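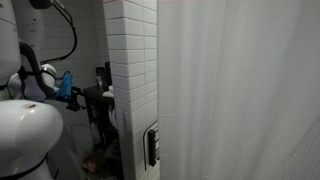

Gripper trial in the Okwood bathroom, by the shower curtain

latifa_s
Okay, so I've got the Ikham two-finger on the arm now and I'm comparing it to the old Hegazy one. Same bathroom, same shelf, 33 tries each. Ikham feels way snappier to me, but I keep fighting the cable. Anybody here run both?

wristroll
Ran both for most of February. Hegazy all day long! Ikham closes fast, sure, but mine drifted after 200 cycles and I had to re-zero it.
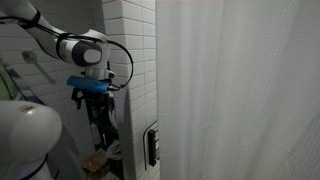 latifa_s
Cable slack is what I'd really like opinions on. I've tried it short and it tugs when joint six turns. Right now it swings out in a big curve past the wrist before it drops back to the gripper, and I'm scared it'll snag on something. Would you strap it lower?

danica_sykora
Don't shorten it! Add a second strap by the elbow and leave the loop alone. Also, wristroll, 200 cycles is nothing, I'm at 2,745 on my Ikham in Ustville with zero drift. Check your mounting screws.

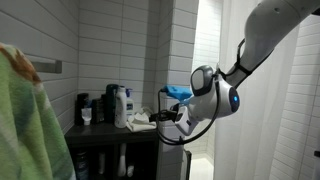 wristroll
Screws are fine, thanks. Maybe I got a bad unit, but I'm still not buying another one.

latifa_s
Second strap it is. I'll redo the last 11 tries with it on and post the numbers tonight, probably after 9.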